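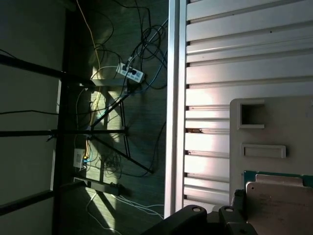 Thursday, May 30, 2019

After the winter I promised myself that I would put the workroom in order, and now it is almost the end of May and I have finally begun. The room is small and has one good window. When the sun comes in low it makes long stripes over the floor, and then I see all the dust that I could ignore before.

I started with the cables. I had a box from our move to Grunthorpe, and in it were cables for telephones I do not own anymore. I kept 5 of them and the rest went to the recycling point. One black cable still runs along the wall, and it will stay there until I find a nicer way for it.

The second job was the surface with the white slats. I like how it looks, very clean and light next to the dark floor, with the aluminum rail along the side. But the gaps between the slats are a problem for a person who works with small parts. Things fall in and they stay in. A vacuum cleaner is too strong for this, because it eats the screws together with the dust. I use a flat paintbrush first and pull it slowly along each gap, and after this a wooden stick for what is stuck. In one afternoon I got back a washer, two crumbs of I don't know what, and a little spring I was looking for since Easter.

For the metal shelf frame I wanted to buy new boards. The shop had a set from Sollix with a width of 300 millimeters, which would be too narrow for my boxes, so I came home with only a bag of hooks. Maybe I will cut the boards myself. My neighbor has a saw and he says it is ten minutes of work, but he said the same about the fence.

The floor I washed two times with warm water and a little Gement soap. I don't recommend more soap than the bottle says. The first time I took too much and the whole floor was dull, with marks of my feet.

Still to do: the drawer with batteries, the wall behind the frame, and the window itself, which I have left for a cloudy day.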